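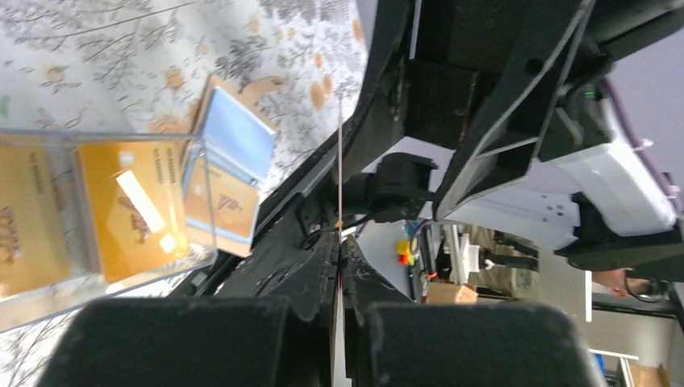
Clonetti 830 Chamber Voting System

By Roman Kozłowski
Mar 16, 2021

The Clonetti 830 is a wired voting and request-to-speak system for municipal councils, county boards and small legislatures. It records roll-call votes, manages the speaking queue and produces a signed vote record that the clerk can attach to the minutes. It is built by Rissanen and sold with installation through Markeo.

A complete system consists of one chair unit, one clerk unit, a central controller and up to 68 member units. Chambers with more seats need the second controller, which is ordered separately and must run the same firmware version as the first.

Member unit

Each member unit has three vote keys (yes, no, abstain), a request-to-speak key and a two-line display. The display shows the item number and the member's own recorded vote until the chair closes the division. A member may change a vote at any time before closing. The last key pressed is the one recorded, and earlier presses are kept in the event log but left out of the vote record.

Units are assigned to seats, and members sign in with a PIN at the start of the sitting. A member who moves to another seat signs in there, and the previous unit goes idle. Two units can't hold the same sign-in.

The keys have raised markings. A tone confirms each press and can be turned off per unit from the clerk's menu.

Chair unit

The chair unit opens and closes divisions, grants the floor and holds the casting vote. The casting vote key is inactive unless the standing orders profile allows it and the tally is tied. Where the chair votes only to break a tie, set the profile to "Chair: casting only." Where the chair votes with the members, set it to "Chair: ordinary," or to "Chair: both" if local rules provide for a second vote.

Standing orders profiles

Thresholds are set by profile and are not calculated by the operator. The controller ships with 8 profiles, covering simple majority, absolute majority of seats, two-thirds of those present, two-thirds of seats, and the common variations on how abstentions are treated. The clerk can copy and edit any of them. An edited profile needs approval from the chair unit before it can be used in a division.

Quorum is checked against signed-in members when a division opens. If the number falls below quorum while the division is open, the result is stored as "not carried, no quorum" and the individual votes are kept.
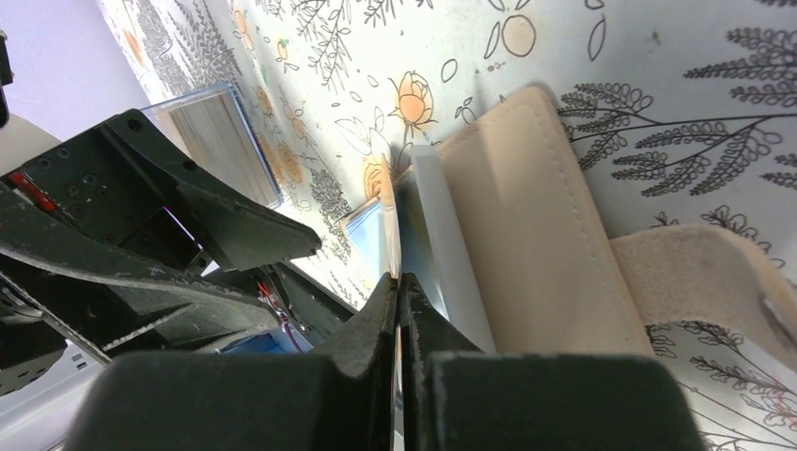
HOVIVSTEAD, March — Firmware release 11 is available for all Clonetti 830 controllers and replaces the interim release supplied to remote-sitting customers. The main change is support for mixed sittings, in which part of the membership attends from outside the chamber. Remote members vote through a browser client with the same four keys as the desk unit. Their votes are marked "R" in the record.

The release also corrects a fault in proxy handling. Under the old version, a proxy assigned after sign-in was counted toward quorum but not toward the threshold. Both counts now use the same list. Vote records produced before the update are not altered.

Szymon Wilczyńska, product manager for chamber systems, advises clerks to apply the update between sittings and to run a test division afterward. "The profiles carry over, but approvals do not," Wilczyńska said. "Each edited profile has to be approved again by the chair."

Records and export

The vote record lists the item, the profile in force, opening and closing times, each member's vote and the result. It is exported as PDF for the minutes and as CSV for publication on the council's website. The controller stores over five years of records in normal use. Secret ballots are stored as totals only, and the link between unit and vote is discarded when the division closes.

Cabling and power

Member units are connected in chains from the controller and draw power over the same cable. Loss of one unit does not interrupt the chain. A broken cable does, and the units beyond the break are shown as offline on the clerk unit. An open division is suspended until the clerk either restores the chain or marks those seats for voice vote.

The controller should be on a protected supply. On restart it returns to the last saved state, with any open division suspended.

Ordering

Desk-mounted and flush-mounted member units are the same price. State the mounting type, seat count and cable route when requesting a quotation from Markeo. A chamber plan is required for flush mounting. Spare member units can be added to an order at any time and are assigned to a seat from the clerk's menu.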